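# Small Parts Sorting with a Shared-Workshop Robot Arm

**Project report, Hornholm Makers' Workshop, Student Build Program**

Authors: Kenna Buchanan, Aminu Ekpo, Zoltán Vida
Supervisor: Jean Baxter

## 1. Purpose

The project team was asked to design a work cell in which a robot arm picks up small metal parts from a flat surface and places them in a known position. The cell is to be built in the shared workshop at Hornholm, where bench space is limited and equipment must be put away after use. The team therefore agreed to complete the layout and the control program in simulation before cutting any material. This report covers the simulation stage, which ended in June.

## 2. Layout of the Cell

The arm is fixed to a rectangular base board, and the board rests on a large square mat that marks the working area. Members of the workshop may walk past the cell on any side, so the board was placed toward one corner of the mat and the parts were kept to the opposite side of the arm. Zoltán Vida prepared the simulated room, and Aminu Ekpo was responsible for the arm model and its joint limits.

The parts are simple blocks and bars in metal finishes. They were chosen for their size and shape only. Larger objects were left on the floor beyond the mat as background items, so that the vision program would have to learn to ignore them. 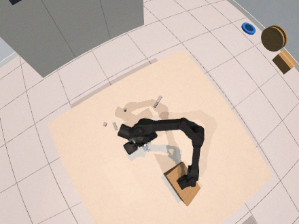 *Figure 1. Overview of the simulated cell, with the gripper lowered toward the mat.*

## 3. Control Program

The program, named Zinari by the team, runs in three stages. It locates a part, moves the gripper to a point above it, and then lowers and closes the fingers. Each stage may be stopped by hand from the keyboard. A second module, Mukia, records the joint positions and the output of both views at every step.

The first version of Zinari used the overview alone. Results were poor for the smallest parts, since the wrist often came between the viewpoint and the part during the final approach. The team considered raising the viewpoint, but Ruaridh Farquharson of the workshop advised that a taller mast would not fit under the storage shelf planned for the real bench. A second viewpoint close to the gripper was added instead. The wide angle bends straight edges toward the rim, and a correction step was written for this purpose.

## 4. Shadows

Shadows caused more difficulty than the parts themselves. With several light sources enabled, the arm produced overlapping shadows on the mat, and the locating stage sometimes reported a shadow edge as the side of a block. The lights were kept as they were - the real workshop has several lamps and the problem would have returned there. The locating stage was changed to compare each result with the known outline of the arm.
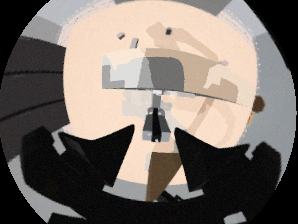

**Category: Close-View Results**

A total of 327 trials were run with the corrected close view. The position of the parts was changed before each trial, while the lights and the base board remained fixed. Mukia stored 3097 steps in all, and these are held on the workshop drive in the folder marked Aitken.

The main finding is that the close view is most useful in the last part of the approach, when the fingers take up a large share of the picture and the parts beyond them are still in sight. Dark parts were harder to locate than light ones when they lay near a shadow. Kenna Buchanan reviewed the failed trials and recommended that the threshold for dark parts be set separately. This change has been written but is not yet tested.

## 5. Remaining Work

The team has listed five tasks for the next stage:

- Cut and drill the base board for the real arm.
- Measure the lamp positions in the workshop and enter them in the model.
- Test the separate threshold for dark parts.
- Fit a stop button within reach of the bench.
- Write operating instructions for other members.

Jean Baxter has approved the first two tasks. Drilling will be carried out under supervision, and the remaining tasks will be reviewed once the board has been fitted.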